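Storing toothpaste upside down, does it really help?

kutby_13
Hello all. My wife says the tube must stand on the cap so the paste goes down by itself. I always leave it lying flat by the sink. Who is right? We finish one tube in 6 weeks, so it is not a big matter, but we argue.

Kester
Your wife. I stand mine in a glass, cap down, and I squeeze much less at the end.

Ailsa Crichton
I don't agree, sorry. The paste is too thick to move by its own weight. Roll it from the end and you get the same result. Also a small cap falls over every time somebody touches the shelf.

Kester
Mine never fell.

Tallar
It depends on the cap, I think. In July I bought a mint one with Chinese writing from the shop near the station, 70 pence cheaper than my usual. The cap is narrow, but I keep it this way up too. Taste is good, a little strong for children.

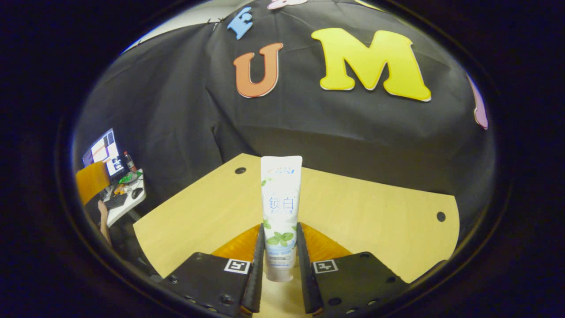

My mint one, cap down

Ailsa Crichton
With a narrow cap I would still lay it flat. Do you cut the tube open at the end?

Tallar
Yes, with scissors. There is always enough for two or three more days.

kutby_13
Thank you. I will not show her this thread yet.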